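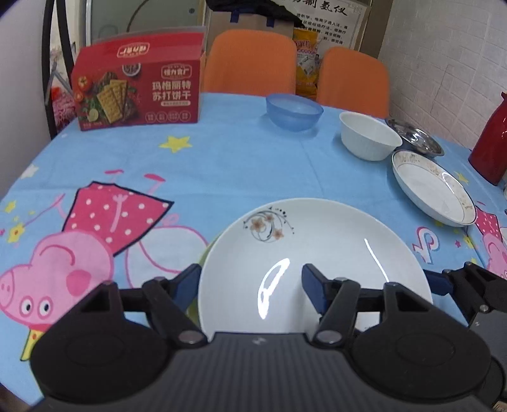
White plate with floral motif, set on a printed children's tablecloth.

Setting a Children's Party Table on a Printed Cloth

Printed party cloths shift easily and mark quickly. The steps below apply to a standard rectangular table and thin covers such as the Dustel range.

Preparing the surface
Wipe the table and dry it fully. Unfold the cloth print side up and center it before smoothing. Work from the middle toward the edges with a flat hand. Fasten the overhang with clips — 2 per long side is enough indoors.

Placing the plates
Use plain or lightly decorated plates on a busy print. White ceramic reads clearly against a light blue ground, and a small motif near the rim does not compete with cartoon figures. Turn each plate so the motif sits at the same position at every seat. Lower plates straight down. Dragging an unglazed foot ring across thin plastic will cut it.

If dishes are stacked, put the larger one at the bottom and check that the stack does not rock.

Dry snacks
Crackers can stay in the box until serving. Open the top flaps fully and stand the box toward the back, clear of cups. Allow 50 g per child.

Clearing
Remove ceramics first, then boxes. Fold the cloth inward from the short ends so crumbs stay inside, and shake it outdoors.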